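Murnance (kitchen simulation pack)

Murnance is a paid pack of simulated kitchens for people who train and test robot arms without owning a kitchen they're willing to wreck. It's sold by Gekilau, and it runs inside their simulator, Desura. I've been using it since December and I keep this page up to date when I find something new, so treat it as one user's entry and fix whatever I've got wrong!

What you get

The full pack has 18 kitchens and 600 loose items, mostly dishes, utensils and food. Each kitchen comes with a set of chores, things like putting food away in a cabinet or moving dishes in and out of the sink, and you can write your own on top (I've mostly done that, the stock ones got old fast). Every chore has a start layout, a goal, and a checker that decides if the goal was met.

Cabinets

These are my favorite part. The wall cabinets have a real inside, with a shelf you can put things on, and the wood looks good enough that I've used it in slides. Small items are the hard case. A small round thing on a smooth shelf is a mean test for any grasping policy, and I'd start there if you want to find out quickly how bad yours is.

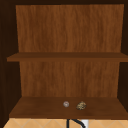

Grigore Dinu: I'd warn people about shelf height before they buy. My arm model is a short one and it can't get to the upper shelf in half the kitchens, and the checker just logs a timeout, so I spent an evening blaming my planner. There's a reach test in the tools folder. Run that first.

He's right about the reach test, and I wish it were on the first page of the manual. It takes a couple of minutes per kitchen and prints a plain list of spots your arm can't get to. I've since moved my base forward a little in most layouts and the timeouts mostly went away.

Sinks

Sinks get their own chapter in the manual and I can see why. You've got a deep basin with steep walls, a drainboard with grooves, and a faucet standing right where your elbow wants to go. Dishes in the basin are the toughest pickup in the pack for me. My policy loves to come straight down and bump the rim, over and over, and no amount of extra training at the default settings cured it. Turning on random dish poses did help (it's off by default, go figure).
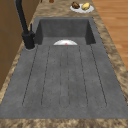 Sink with drainboard, a white dish in the basin and a plate of food on the far counter.

Marker and debug views

There's a setting that draws a red sphere at the robot's end-effector position. I leave it on while I'm building a chore and switch it off for training runs, or else the policy ends up seeing it in its camera input. Ask me how I know. The sphere is big and can cover small stuff near the sink edge, so shrink it in the config if you're checking contacts. 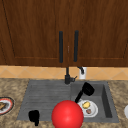
End-effector marker at the front of the sink, with a spatula and a plate in the basin.

Speed and price

On my desktop I can get through 3000 short episodes overnight with the cameras turned down. The license is per seat and includes 6 months of updates. After that your copy keeps working but you don't get new kitchens.

Alternatives

Manalastas is the one people bring up most. It's cheaper and loads faster, but the cabinets there are solid blocks with doors painted on, so it's no use for shelf chores. I still keep it around for plain tabletop work.

See also: Desura, Manalastas, reach testing, random dish poses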